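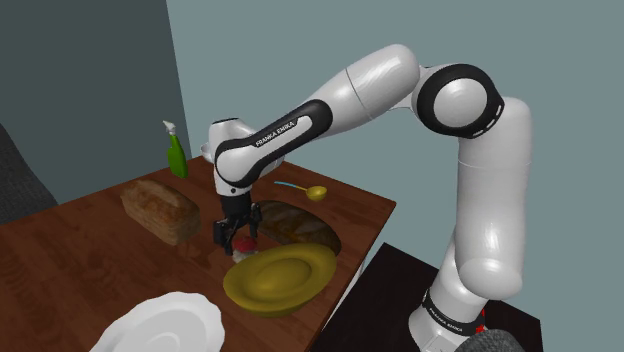 Ticket 1577: grasp episodes saved with no gripper width

Opened 4/10/20 by Solveig Lie
Project: Sernow (simulated tabletop set)
Status: fixed, re-run pending

Problem
The overnight job should have written 3000 episodes. It stopped at 1000 with no error in the log. In the ones it did save, the gripper width column is all zeros. Arm joint values look normal.

We use cookies to remember your settings. Accept / Manage preferences

Setup
Franka arm, two-finger gripper, wooden table. The objects are the mixed kitchen set, including both loaves, the ladle, the scalloped plate and the green spray bottle. Background and table texture are picked at random per episode.

What I tried
1. Replayed 20 saved episodes. The fingers open and close in the render, so the commands are getting through.
2. Swapped the loaves for plain boxes. Same zeros.
3. Went back to the previous Cedier build. Width is recorded properly again.
4. Compared the two configs. The new build renamed the finger joints and our logger still asks for the old names -- it gets nothing back and writes zero.

The early stop is a separate fault. The episode limit was left at 1000 after a test on Brekholm and the job file never overrode it.

Fix
Logger now reads the new joint names and stops with an error if one is missing. Limit set to 3000 in the job file.

Still to do
Delete the bad episodes before anyone trains on them. Check whether the Ichikawa set was made with the same build. Leave this open until the re-run is in.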